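Collholm Mural Program
Site Guide > Wall Preparation and Image Transfer
Updated in March by the Merka Editorial Desk

Section 4. Transferring the Design to the Wall

Complete Section 3 (Cleaning and Priming) before starting. The primer must cure for 96 hours. The steps below apply to all exterior walls in the Gellelville and Ignacio districts.

1. Confirm that the approved drawing matches the wall measurements on the site sheet. Report any difference to the program office before marking the wall.

2. Snap a level baseline 30 inches above finished grade. Take all vertical measurements from this line, including on sloped sites.

3. Mark the grid in squares of 17 inches, working from the left corner. Use blue chalk only. Red chalk stains the primer and bleeds through light colors.

4. Number each square in the lower left corner to match the drawing.

CAUTION: Do not mark the grid from a ladder. Use the scaffold or lift assigned to the site.

5. Sketch the main outlines with diluted acrylic, one square at a time. Complete the eyes and faces of animal subjects last, after checking proportions from across the street.
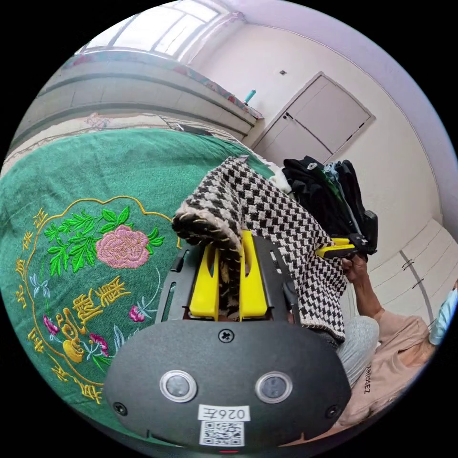
6. Photograph the finished outline and submit it with Form 433. Painting may begin when the signed form is returned.

NOTE: If rain is expected before the form is returned, cover the top edge of the wall and leave the lower edge open to drain. Chalk lines lost to weather must be measured again from the baseline.

7. Store the drawing flat in the site box at the end of each shift.

Filed under: Public Art, Site Guides

We use cookies to improve your visit. Accept | Manage preferences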